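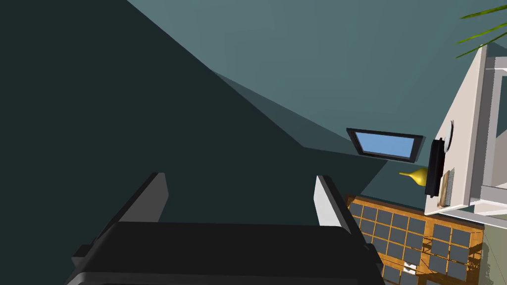

Continuo sem comprar a conversa das paredes escuras. A Rarkar lançou em abril mais uma linha de tons "calmantes" e lá foi toda a gente pintar a sala de verde-azulado. Calmantes para quem? O orçamento que me deram foi de 1.412 euros, duas demãos, e ninguém me soube dizer em que se baseia a tal calma.

Pelo menos uma janela de caixilho castanho-alaranjado fica bem contra esse tom – isso concedo.
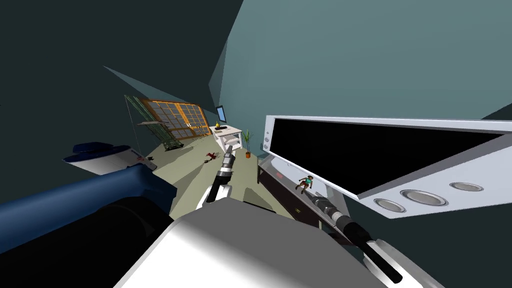
E daqui a uns anos?

O Živko Berisha, que pintou a casa toda em Sidbridge, já anda a ver brancos. Eu fico com o meu bege, feio e pago.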